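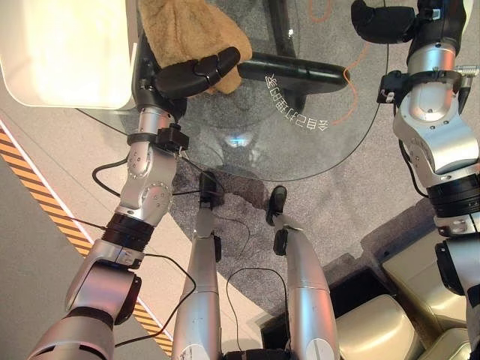
Tan plush, fuzzy side.

Erkell Plush Fabric, by the metre
Colour: tan
Width: 114 cm
Weight: 400 gsm (Erkell's figure; our cut weighed a bit less)

Sold as "shed-free". We have our doubts. Cut edges drop fluff for about 7 days, so stitch them early. The colour is closer to biscuit than the honey on the label. Fine for bears and cushions, too thick for doll clothes. Wash cold, whatever the tag claims.

Minimum cut 50 cm. No returns on cut lengths.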